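Stunby Loop-Handle Bathroom Squeegee

Print this page | E-mail to a friend
14 shares | 3 comments

You can live a full and decent life without owning a squeegee. Plenty of people do, and their mirrors look like the inside of a kettle. The Stunby is for the household that has had enough of wiping the bathroom mirror with a bath towel, admiring the lint, and wiping it again with the other side of the towel.

It's a one-piece plastic handle and head with a wide rubber blade, and that is the whole mechanism. There is no spray bottle built into the grip, no telescoping pole, and no app. We've been selling it at Jusilcombe since the shop had one aisle, and the only design change in that time was the colour range, which went from white to three colours after a long and surprisingly heated discussion.

The handle

The open loop is the reason we stock this one over the straight-handled kind. You can hang it off a shower tap, a hook, a towel rail or (we've seen it) the bathroom doorknob, where it will clout everyone who comes in. Wet hands get a decent hold on it. The curve also keeps your knuckles off the tile when you're working low down near the sink, a thing you'll only appreciate if you've ever used one of the straight ones.

The blade

Soft rubber, square cut, replaceable. It slides out of the head from either end with a firm tug and some mild language. Turn it around when the first edge gets nicked and you have a second edge for free. Our buyer, Ramil Talavera, got 37 weeks out of a single edge in a house with four teenagers and hard water, and he would like this known.

Replacement blades come in packs of two. Please measure your old one before ordering, as the previous model was a touch narrower and we are tired of the returns.

How to use it on a mirror

Wet the glass first. A dry blade on dry glass makes a noise that will bring the dog. A damp cloth is plenty; you don't need a puddle, and you certainly don't want one running down behind the mirror, where it gets at the backing and leaves those black freckles around the edge.

Start at the top. Tilt the blade so one end leads slightly, and pull down in one go. Overlap each stroke by a couple of fingers' width and wipe the rubber on a rag in between. If your mirror has a bevelled border, stop the blade where the bevel starts and do the border with a cloth. The rubber can't sit flat across the slope, and you'll get a neat line of drips to look at while you brush your teeth.

With a frameless mirror, steady the glass with your free hand if the clips are old. Then clean off your handprint. Then clean off the handprint you left cleaning off the handprint.

It also does shower screens, glazed tile, and car windows on a September morning when you can't find the real scraper. It does not do textured glass, and it's hopeless on ice, whatever the car-window crowd may tell you.

Details

Colours: teal, grey, white
Material: plastic handle and head, rubber blade
Care: rinse, hang, don't leave it blade-down on the edge of the tub or the rubber will set with a kink
Product no.: 974
Carton quantity: 55, should you own a motel

Comments

Bought the teal to match the bath mat. Bath mat has since died, squeegee carries on. Would prefer the blade were a bit stiffer but I'm told that's my arm.
Virgilio Agbayani

Does the grey one show soap scum?
R.

Reply from the shop: Everything shows soap scum. The grey shows it a bit less than the white.

Shipping is a flat rate on small orders and free over $200, which is a lot of squeegees, so most people throw in a shower caddy or some towels. We pack the blade side in card so it arrives straight. If yours turns up bent, send us a note and we'll mail a new blade without asking for the old one back. We have enough bent blades.

Related items

Hunatier Suction Hook, twin pack
Stunby Replacement Blade, pack of two
Amegashie Waffle Cloths
Hunatier Corner Shower Caddy
Stunby Long-Reach Squeegee (back-ordered)
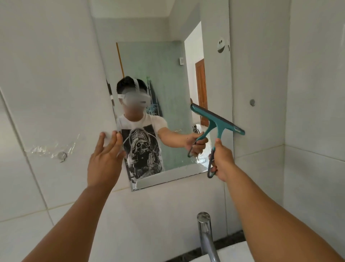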